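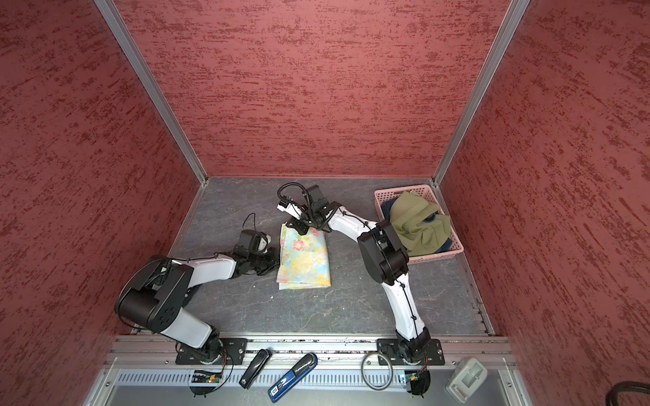 Does folding really save you anything? A skeptic reports from the laundry shelf

By Tsion Tesfamariam

Every August somebody in the Drenstead newsletter tells us all to fold better. Last year it was rolling. The year before that it was standing the shirts up in the drawer like file cards, and I did that for 19 days and then went back to shoving things in. So when Kheri Odera asked me to write up the home-keeping evening we had on folding, I said I would, as long as I could say what I thought of it.

The claim, as Wycliffe Nyamweya put it to us, was that a properly folded load takes up less room, wrinkles less and is quicker to put away. He had a handout. The handout said 2,000 garments pass through a household's hands in a year, and when I asked where that figure came from he said he'd read it somewhere. I am not going to hold it against him, but I'm not going to repeat it as a fact either.

What I will grant him is the part about flat things. A thin printed cloth, the flowered sort you might put on a side table or over a tray, does fold into a decent rectangle if you take it slowly. Corners to corners, smooth it with the side of your hand, then again. The trick he pressed on us was to stop before you think you're finished. Too many folds in a thin cloth and you get a fat little brick that springs open the moment you put it on a shelf. Two or three and it stays where you left it, and you can pull it from the pile without the pile coming along.

Then there's the question of the basket. Unai Aguirre is of the opinion that the basket is where folding goes wrong, and I think he has a point. Most of us lift out whatever is on top, fold that, set it back on the corner of the basket and then wonder why it's all in a heap again. He wants a clear surface next to the basket and a second spot for finished things, and the two never mixing. It sounds fussy – it is fussy – but it costs nothing to try.

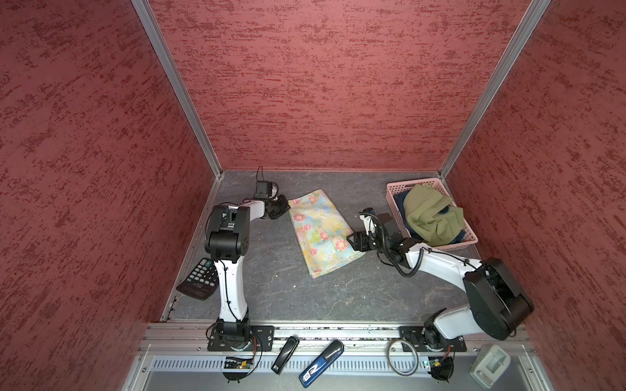

Do I need to buy a folding board?

Save your money. The Wultow board that got passed from hand to hand at our evening does make every shirt the same width, and that's all it does. A big hardcover book or a cutting board will give you the same edge to fold against, and you already own one.

I asked the same thing about drawer dividers. Arūnas Rozīte swears by the Stireo ones and has them in every drawer she has, including the one with the batteries. I've seen her drawers and they are very nice. I've also seen how long she spends on them. My own feeling is that dividers suit people who were tidy to begin with, and the rest of us end up with a mess that has walls.

Denim is where the whole theory gets shaky, if you ask me. The handout gives it one line ("fold in thirds") and moves on, as though jeans were made of paper. Heavy cloth has seams that want to sit where they like, and if you start from a crumpled lump of dark blue denim with only the pink basket behind it and the olive-green and pastel things already stacked off in the back corner, you have to find the edges before there's anything to fold in thirds. Wycliffe's answer is to take hold of both sides and shake. Mine is to lay it down, pull it flat from the middle outward and accept a lump or two.
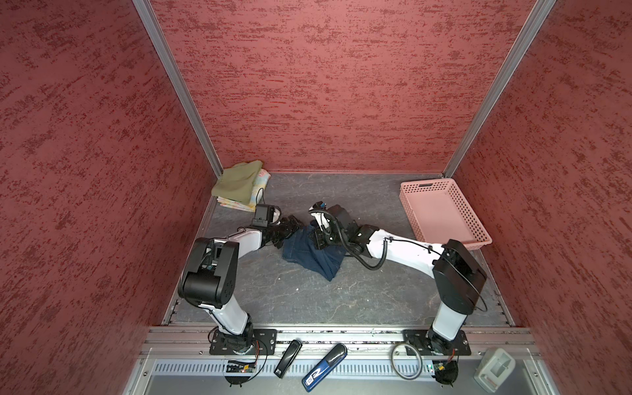

As for whether any of it saves time, I tried it at home for seven loads, old way and new way by turns, with the kitchen timer going. The new way was slower on every load but one, and that one was mostly dish towels. Wycliffe says I'll speed up. Perhaps. I did like having the finished stack in one corner and the basket in another with nothing left in it, because an empty basket is the only proof I trust that a load is done. The drawers looked better for a few days, too, and then my family got into them.

So I'm keeping the two-spots rule and the fewer-folds rule, and dropping the thirds. The handout is on the Minja table by the door if you want to make up your own mind. If anyone can tell me what to do with a fitted sheet, write to Kheri and she'll print it.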